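Lists > Holiday Lets Owners > Archive > December > Changeover day and minimum stays

Subject: Re: Changeover day and minimum stays

On Saturday the original poster wrote:

> We have a two-bedroom cottage at Astovden, let through Clarkska for the
> past four seasons. They are now telling us to drop the fixed changeover
> and take any three nights, all year round. They say we are losing
> bookings to the flats on the harbour. At the moment we do Friday to
> Friday in summer and nothing shorter than a week between Easter and the
> end of September. Our cleaner charges 80 pounds a visit and does two
> other places the same day. Has anyone made the switch, and did you
> regret it? Also, do you charge the cleaning separately or put it in the
> rent?

We switched two years ago and have half switched back, so I can give you both sides.

Our place is at Wistska, a bit further up the coast, sleeps four, no sea view. We went to any three nights, any arrival day, from the start of the year. The calendar filled up quickly and I was pleased with it until July. Then we had a run of Thursday to Sunday bookings, each leaving four nights that were no use to a family wanting a week. Some of those gaps sold late at a discount and some didn't sell at all. August takings were 600 pounds down on the year before, and we had paid for more cleans to get there.

What we do now is a full week only for the school summer holidays, with arrival on Friday or Saturday. For the rest of the year it is three nights minimum, arriving Monday or Friday. That gives a weekend slot and a midweek slot which fit together, and the cleaner knows which days she might be wanted. Over the last twelve months that has brought in 2000 pounds more than the old Saturday-only pattern did, after cleaning and laundry. Winter accounts for nearly all of it. People will come for three nights in November if the stove works and they can bring the dog.

On Clarkska: they earn commission on every booking and don't pay your cleaner, so bear that in mind when they give advice. They did let us set different rules for different dates, but I had to ask twice and it was done by email, not through the owner login. Check it on the public page afterwards. Ours showed the wrong arrival day for a fortnight.

On cleaning charges, we put it in the rent. We tried it as a separate line and had more questions about that than about anything else. For short stays you need to load the first night. Our three-night price is nearly two thirds of the week, and people do pay it.

Eighty pounds a visit sounds fair to me if it includes making up the beds. We pay 120, but that covers linen hire and the hot tub check. If your cleaner has two other places on a Friday, speak to her before you agree to anything. We nearly lost ours over this, and a good cleaner is harder to replace than an agent.

One other thing – if you use Yurchenko for your calendar, the minimum stay doesn't carry across to the other sites unless you set it on each one. We took a one-night booking in May that way and had to honour it.

I would ask Clarkska for a trial from October to March and leave next summer as it is. You can always loosen July and August nearer the time if the weeks haven't gone.

If anyone on the list lets on a fixed midweek changeover in summer, I'd be interested to hear how it goes. We have thought about Wednesday but the ferry times are against it.
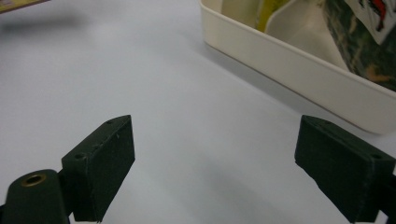 Recent threads in this list

Linen hire or buy your own?
Re: Dogs – one, two or none
Key safes and late arrivals
Re: Yurchenko calendar sync fails overnight
Welcome packs, what do you leave out?
Electric car charging and who pays
Re: Damp in the back bedroom over winter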